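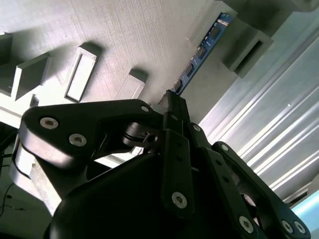 The Clandonell Robotics Club meets in what used to be the school's driver's ed room, and the poster about checking your mirrors is still up. At 4:10 on a wet afternoon, a junior named Katene was lying on the carpet under it, reading a rule book aloud in the voice of a disappointed judge.

"A part is considered placed," she read, "when it is fully seated and the gripper has released it." She turned the page. "It does not say anything about style."

"Good," said Jesuda, at the laptop. "We don't have any."

What they do have is an arm, a gripper that opens and closes most of the times it is asked, and an entry in the Trarnov Challenge, a regional contest for high school teams held every August. The task sounds like something you would give a toddler on a long flight. There is a board. The board has holders on it. Parts go in the holders. A team gets 18 minutes, and the arm has to do the work by itself while the students stand behind a line of tape with their hands visibly doing nothing.

Last year Clandonell scored 85 points, which Ferdinand Kuster, the club's adviser, brings up often and with real pride. It takes him slightly longer to mention that the maximum is 1000.

"Sixty of those were for paperwork," he said. "We had beautiful paperwork."

Kuster teaches chemistry. He took over the club when the previous adviser moved to Oregon, and he inherited a closet of motors, a budget he describes as "a rumor," and a group of teenagers who knew far more than he did. He learned to program the arm the same way they had, by crashing it. His own record is a move he meant to be two inches and typed as two feet. The dent in the filing cabinet has been signed and dated by everyone who was present.

The practice setup is the best thing the club has built. The gray board stands upright under an aluminum rail, with ribbed metal behind it, and it carries an assortment of slots, frames and boxes that stick out toward the arm. Putting it upright was Katene's idea. On a flat table, she argued, gravity does half the job for you, and she wanted to practice with gravity on the other team.

She got her wish. For most of the fall the club dropped things. They dropped them early, they dropped them late, and on one memorable evening they placed a part perfectly and then pulled it back out because the fingers hadn't opened enough. Jesuda keeps a log of all this in a spreadsheet with a column headed "Whose fault," in which the most frequent entry is "mine," followed by "the carpet."
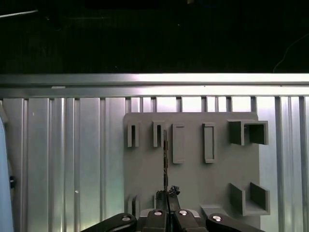 The gripper at the practice board, fingers closed at the base of a thin, dark rod.

The ribbed metal was a less popular decision. It throws bright stripes of light straight at the camera on the wrist, and the software, which had been taught to look for edges, was suddenly offered more edges than it knew what to do with. During one run it ignored the board and set off with great confidence toward the wall. Somebody suggested hanging a bedsheet over the metal. Katene vetoed it, on the grounds that the contest hall has windows and she didn't intend to bring linens.

So they spent the winter teaching the arm to be less impressed by shiny things. Jesuda wrote most of the new code at her kitchen table, to the irritation of a younger brother who needed the outlet. The others took turns moving a desk lamp to new and more spiteful positions.

When I visited again on March 25, 2025, the lamp had been clamped to a chair and the rule book had lost its cover. Kuster was grading quizzes in the corner. The goal for the evening was 2 clean placements in a row, and the snacks had been put on top of a tall cupboard until it happened.

The first attempt ended in an argument about millimeters. The second ended in a better argument about millimeters. On the third, the arm went in slowly, paused for so long that a freshman asked if it was praying, and let go. The part stayed where it was. It did the next one with the same maddening deliberation.

Jesuda typed something into the spreadsheet. Kuster, without looking up from his quizzes, asked how long the pair had taken.

"Eleven minutes," she said.

"Out of eighteen?"

"Out of eighteen."

He marked a quiz and thought about it. Then he got up on a chair and handed down the pretzels.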